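Notebook, Saturday, August 25, 2018
Petent project, handheld gripper sessions

Spent the morning on the Tillo rules, version 6, which is version 4 with the arguments taken out. Dandus want them signed before we pass 272 recordings. Fine by me, so long as somebody reads them first.

Rules as they now stand for the chopstick task:

1. Wipe the finger pads before each session. Sleeve does not count as a cloth.

2. Cloth stays on the table. Smoothing out every crease is banned — we lost half of May to ironing, and Politis wants ordinary tables anyway.

3. Holder upright before you begin. Chopsticks for the task lie on the cloth, side by side, near the holder. Staggered ends are allowed. Other things in the holder may stay there.
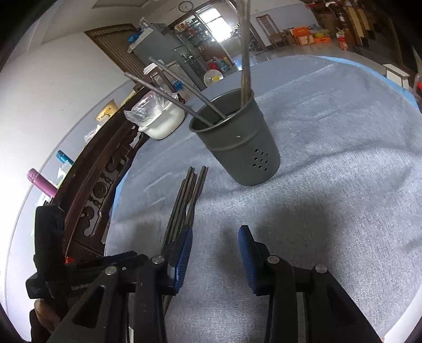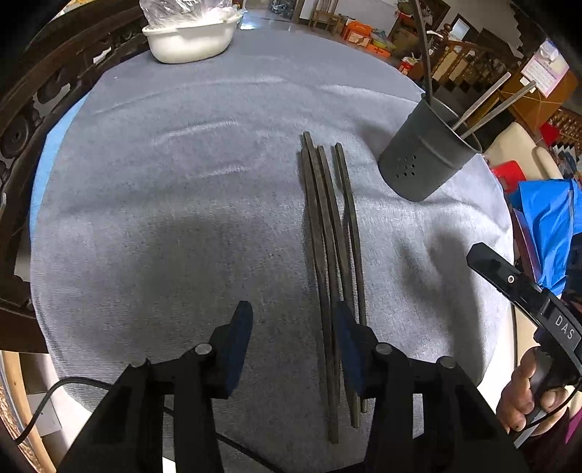 4. Open the jaws fully before the approach. Half-open starts go in the reject folder, including mine (10 so far, thank you for keeping score).

5. Cables clear of the cloth where they can be, and never between the jaws and the thing you mean to pick up.

6. Household things on the far side of the table stay where they are. Tidying halfway through a session means starting a new session, with a new sheet.

Still open: what counts as a drop. Tillo says any contact lost before release. Dandus says only if it makes a noise. On a padded cloth that second one would give us a spotless record, so I have put a question mark next to it.

To do: reprint the sheet, bin the old ones, ask Politis about left-handed grips.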